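Lobo Feather-Free Pillow Inserts, Pack of Two

I bought these in December, after my old couch cushions went flat as pancakes. I'd been eyeing the Tutby ones for ages, but at $33 the Lobo pair was too cheap to pass up, and the shop in Trunham had them right by the door (dangerous!).
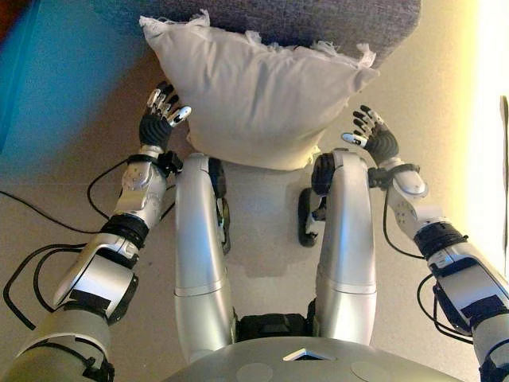

They come squashed down to almost nothing, so give them a night to puff up before you judge them. I didn't, and I sulked all evening. By breakfast they were twice the size – plump, squishy, and pretty good behind my back with a coffee.

The filling is 100 percent polyester. It does shift around, and after a few weeks mine needed a good punch every couple of days. My old Ovwood inserts never did that, but they cost a lot more and smelled like a barn.

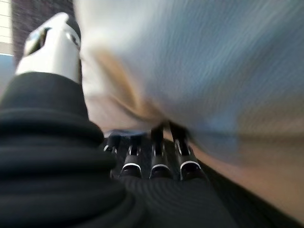

Washing them

Cool wash, low tumble, two tennis balls in the dryer. The label says 23 minutes, which is a joke. Mine took three rounds and there was still a clammy lump in one corner, so plan on a whole afternoon.

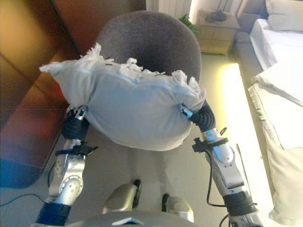
I'd also size up. If your cover is 18 inches, get the 20, or the corners go floppy and you'll be forever tugging at them. The zippers on my covers didn't love it, but they closed.

Would I buy them again? For the spare room, yes! For the couch I sit on every night, I'm saving up for the Tutby.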